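Culten Buffet Warmer, 8-pan

The maker calls the Culten "banquet grade." We would call it a decent hotel breakfast warmer with a hopeful brochure. It holds eggs, sausages and porridge at serving heat for a conference crowd, and it does that well enough. Whether it keeps pastries crisp, as claimed, is another matter. Ours went soft under the lid, so put the croissants somewhere else.

## What you get

- 8 lift-out pans with lids
- 2 heat zones, each with its own dial
- 700 watts per zone
- Drain tap at the back – stiff at first

The box says it serves 218 guests. That number assumes small plates and no second helpings. Plan on fewer, or rent a second unit from Bruteditz, who stock the older model too.

## Setup

1. Fill the water tray to the line before switching on.
2. Preheat with the lids closed. The "quick heat" setting saves a few minutes at most.
3. Load the food hot. The warmer won't cook anything, whatever the leaflet hints. 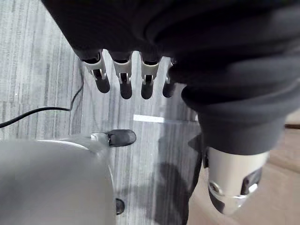

## Price and parts

Rental is by the day, with a higher rate in December. Bartoš lids fit. Nurell lids are sold as a match but rattle – we don't supply them. Spare dials are in stock.

Page checked 15 Jul 2025.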